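Home | About us | What we read | Corrections | Write to us

About Gruvelura

Gruvelura reads crash reports. We publish what the official account says about a collision between a vehicle and a person on foot, what it leaves out, and what changes when somebody asks. We cover deaths and serious injuries on pavements, crossings and paths, and we have done so for long enough to be wary of most sentences with the word "accident" in them.
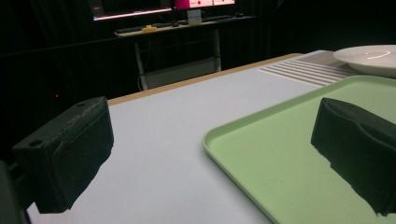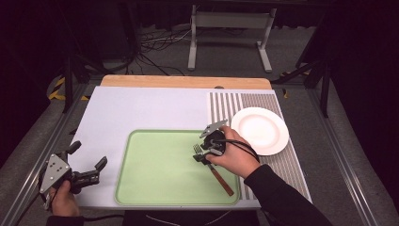 Second picture: the work table, with a plate and a green tray.

Why we started

Hilde De Graaf spent years on a local news desk, rewriting police statements against the clock. A car "left the road". A pedestrian "was in collision with" a van. The driver "stopped at the scene and is helping with enquiries". She typed these phrases so often that she stopped hearing them, and when she began hearing them again she went back through her old cuttings and did not much like what she found. In most of them the person who died had an age, a street and sometimes a coat colour. The vehicle had a make. The driver hardly appeared at all.

She wrote a long complaint about this and sent it to her editor, who said it was a fair point and ran the next statement as it came. Gruvelura grew out of the complaint.

What we do

We keep a file on every case we take up. As of our last full check in February it held 1,102 reports, gathered from newspapers, council papers, inquest listings and police notices. Each is read by 2 people who do not confer. If they disagree about what a report says, we record the disagreement and leave it there. We have been told this makes the file untidy. It does.

We then go back. A first report is usually written within hours, from one source, and very few papers return to it unless there is a trial. We ask whether the road layout was looked at, whether anyone was charged, whether the speed limit given in the story was the right one for that stretch. Quite often it wasn't.

The results go up on this site and, where a paper will take them, into print. We also run a short course for new reporters called Clivetti. It takes a day and consists largely of reading bad paragraphs aloud.

What we don't do

We do not claim that better wording makes roads safer. People who give us money would like us to say so, and we have looked for evidence that would let us. What we found was thin. Small studies, kind interpretations, a lot of hope. We think an accurate report is worth having even if nobody brakes any sooner for it.

We do not name a person before the coroner or the family has. We do not ring families. If they ring us, we listen, and we ask twice before using anything they have said.

We do not guess at blame. Campaigners are sometimes cross with us over this, and so are drivers' groups, usually about the same article. A report that says "the cause is not yet known" is fine by us if the cause is not yet known. We object when it says so and then mentions the victim's dark clothing in the next line.

And we don't give awards. We were asked to sponsor one and could not think who would deserve it.

Who pays

Mostly readers, in small sums. We also had a grant from the Abbasi fund, which covered the first stage of the file and has now ended. They asked for a chart showing our impact. We sent them the list of 23 corrections that papers had made after hearing from us, with a note saying that some might have been made anyway. They were decent about it.

We turned down money from a maker of in-car cameras. The offer came with a request to "share learnings", and we could not get a plain answer about what that meant.

About Rello

Rello is our search page for the file. You can look up a case by road, by month or by the words used in the first report. It is slow, and it misspells some place names because the papers did. Please don't treat a result as a count of all deaths on a road. It shows what was reported and what we managed to find, and side streets in towns with no local paper hardly show up at all. We have seen it quoted in a council meeting as though it were an official record, and we wrote to the council to say it wasn't.

If we have got it wrong

We have done, several times. The corrections page lists each error with the old wording left in, struck through, beside the new. If you were at a scene we have described, or you wrote the report we are picking at, write to us and say what is off. A reply normally takes a week. Press officers wait the same as everyone else.

Last updated: 17 May 2026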